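アルミ箔トレイ

アルミ箔トレイ(アルミはくトレイ)は、薄いアルミニウムの板を型で押して作る、浅い容器である。主に料理を焼くため、運ぶため、または配るために使われる。アルミ箔容器、アルミトレーとも書く。紙コップ、紙皿などと並んで使い捨て食器の一種に数えられることが多いが、洗って何度か使う家庭もあり、その分類は国や店によって少し違う。

目次
1 名称
2 形と構造
3 用途
4 食事の後の片付け
5 分別
6 Nostachの貸し食器
7 関連項目

名称
日本語では「箔」という字を使うが、トレイに使われる板は、台所で食品を包むためのアルミ箔より厚いものが普通である。そのため、製造の分野では「箔」と「薄板」を区別して呼ぶ場合がある。料理の本では、この区別はあまり見られない。「アルミ皿」という言葉もあるが、これは小さくて丸い形のものを指すことが多い。英語の foil tray、foil pan に当たる。

形と構造
長方形、正方形、円形、楕円形のものがある。弁当のおかずを分ける小さなカップは、ふつうトレイには含めない。長方形のものは、角を丸く作ることが多い。角が鋭いと、板を押すときにその部分が破れやすくなるためである。
縁は外側へ巻いてあるか、折り返してある。この縁は二つの働きをする。一つは、薄い板だけでは足りない強さを補うこと、もう一つは、切った端に指が当たらないようにすることである。紙のふたを使う製品では、縁の一部を立てておき、ふたを載せてから内側へ倒して留める。
側面には細かいしわが入ることがある。これは傷ではなく、平らな板が立体になるとき、余った部分が集まってできる。しわのない側面を持つ製品は「スムースウォール」と呼ばれ、ふたをきつく閉じる用途に向いている。底には溝や模様を付けて、曲がりにくくしたものが多い。それでも、重い料理を入れて片方の端だけを持つと、中央から折れることがある。大きいものは両手で持つか、板や別の盆に載せて運ぶのがよい。

用途
家庭では、オーブンで焼く料理、菓子の型、肉や魚の下ごしらえに使われる。アルミニウムは熱をよく伝えるので、底の部分が早く焼ける。電子レンジでは火花が出るおそれがあり、使えるかどうかは機器の説明書に従う。
酸や塩分の強い料理を長い時間入れておくと、表面が変色したり、小さな穴があいたりすることがある。トマトの煮込み、梅干し、漬物などは、食べる前に移すか、残った分を早く別の容器に移すことが勧められる。
集まりの食事では、大きいトレイに料理をまとめて盛り、各自が紙皿に取る形が広く行われている。飲み物には紙コップ、手や口をふくためには紙ナプキンが添えられる。この三つは同じ棚で売られていることが多いが、捨てるときの扱いは同じではない。

食事の後の片付け
使い捨て食器の片付けは、洗う食器の片付けより簡単だと考えられている。しかし、飲み残しや油が混ざると、袋が漏れて、かえって手間がかかる。一般には次のような順序が取られる。
まず、紙コップの中身を流しかバケツに空ける。口を上にして立っているコップは、外から見ただけでは中身の有無がわからないことがあるので、倒す前に中をのぞく。空になったコップは重ねると、かさが小さくなる。
次に、丸めた紙を集める。丸めたナプキンや包み紙は軽く、風や人の袖で卓上から落ちやすい。紙の中に骨や楊枝が包まれていることもあるため、強く握らないほうがよい。
トレイは最後に扱う。残った料理を移し、へらで汁を落としてから畳む。先に畳むと、汁が折り目に入り、洗うことができなくなる。まだ形のよいトレイは、小さいごみを集める受け皿として使い、全部が終わってから畳む人もいる。
ごみや食器を一時的に置くために、縁のあるプラスチックの盆を卓上に用意する方法もある。縁は高い必要はないが、こぼれた汁が外へ出ない程度は要る。盆は卓の端からはみ出さない位置に置く。丸い角を持つテーブルでは、角の近くで盆が傾くことがある。
卓を拭くのは、すべての物を下げた後にする。白い天板では、油の膜は正面から見えにくく、斜めから光を当てると見つけやすい。

分別
アルミ箔トレイは、金属として集める地域、燃えないごみに入れる地域、汚れの程度によって分ける地域がある。アルミニウムは溶かして再び使えるが、薄いものは飲料缶と一緒に集めないことがある。缶の箱に入れてよいかどうかは、住んでいる地域の決まりを見なければならない。
紙コップは、内側にポリエチレンなどの膜が付いているものが多く、古紙に出せない場合が多い。使った紙ナプキンも、繊維が短く、汚れているため、古紙には向かない。トレイに付いてくる紙のふたは、片面にアルミニウムを貼ったものがあり、これも紙として扱われないことが多い。

Nostachの貸し食器
Nostachは港に面した町で、5月の市の期間に、屋台の料理がアルミ箔トレイで売られる。市で出る使用済みトレイは、多い年で4000枚に達した。町は、油の付いたトレイが紙と一緒に捨てられることに困り、卓ごとに盆を置いて、客が自分で金属と紙を分ける方法を始めた。
トレイを納めていたのはTesumという包装の会社である。同社は側面の厚い「Jolta」という型を出し、洗って2回まで使うことを勧めた。容量は475ミリリットルで、一人分の煮込みと飯が入る。市では、この型を返した客に小さな札を渡し、次の買い物から値段を引いた。最初の年に用意された3000枚のうち、返らなかったものの多くは、家庭へ持ち帰られたと見られている。
Yeoh通りの食堂では、市が終わった後も同じ型を使い続けている。ただし店内の食事には陶器の皿を出し、トレイは持ち帰りの客だけに使う。二度目に使うトレイは縁の変形を調べ、ふたが留まらないものは金属の回収に出す。

関連項目
紙コップ
紙ナプキン
下膳
配膳盆
アルミニウムの再生利用
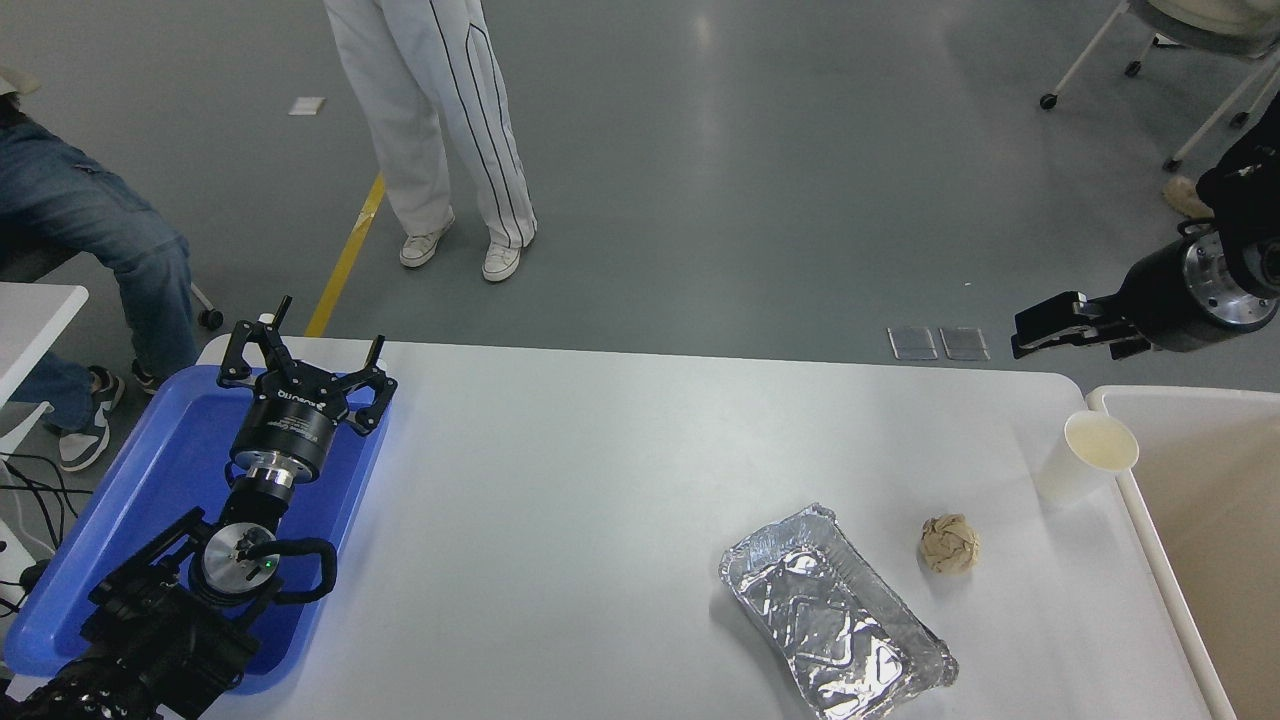 食品包装
使い捨て食器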